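Kerslake 2 review: a task planner I'd mostly recommend

I've been running Kerslake 2 on our arm since December, and a few people on the forum asked me to write it up, so here goes. If you've never used it, it's a planner that sits on top of whatever motion stack you already have. You feed it a list of skills (open gripper, reach into a thing, let go of a thing), it takes the camera feed and a goal in plain text, and it hands back a sequence. We drive ours through Careo for the low-level control, and the two get along fine once you've sorted the frame names out.

Setup took me an evening. The docs say 20 minutes and I'd love to meet that person! The installer is good, the config file is long, and every joint limit has to be typed in by hand even though Careo already knows them all. Budget some coffee.

Once it's up, though, I really like it. The timeline view is the best part by a mile. Every step gets a colored bar, you click a bar, and you see the wrist image it was looking at plus the reason it picked that skill. I came from Rerkider, where a failed run gave you one line of red text and a shrug, so this felt like luxury. You can also drag a step to a new spot and replan from there without starting the whole run over – I use that all day long.

Speed is decent. Replanning takes 110 milliseconds on our desktop with a short skill list, and that's quick enough that I stopped thinking about it. Load in a big list and it gets sluggish, so I keep separate files for laundry, dishes and shelves and swap them as needed.

Now the grumbles. The perception module labels soft things badly. Give it a mug and it's rock solid. Give it a towel, a sock or anything with fur and the mask wobbles from one image to the next, and then the grasp planner chases the wobble. Turning the mask smoothing up to 10 helps a lot (the default is way too low, in my opinion). Shiny white appliances are the other sore spot, because the reflections on a big glossy panel can come back as bogus edges.

Laundry is where I've leaned on it hardest. The view it has to plan from gets pretty crowded down at washer height, with the drum opening off to one side, a teddy bear right next to the fingers and a power cord across the floor farther back.
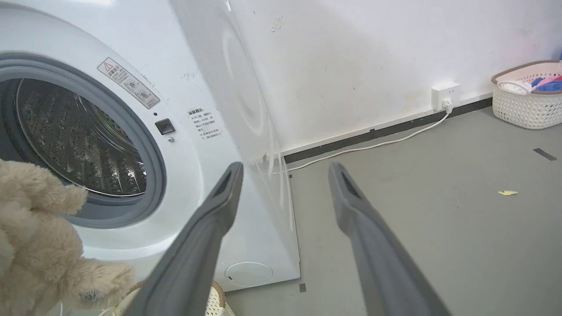
Pao-chu Lui wrote back after reading my draft that I was being too easy on the collision checker, and that thin stuff like cords ought to go in as keep-out zones by hand before any floor-level reach. Fair point, and I've started doing it. The zone editor is clunky (you draw boxes on a top-down map, and there's no undo), but the zones do stick between sessions.

Price is 86 a month for one arm, and the Brarnport plugin costs extra, which bugs me a bit. The older version had it built in. Support has been friendly and answered my mask question the same afternoon.

Would I buy it again? Yep, for a home or lab arm with a modest skill list. If you mostly handle fabric, try the trial first and keep the smoothing turned up. I'm still waiting on the undo button.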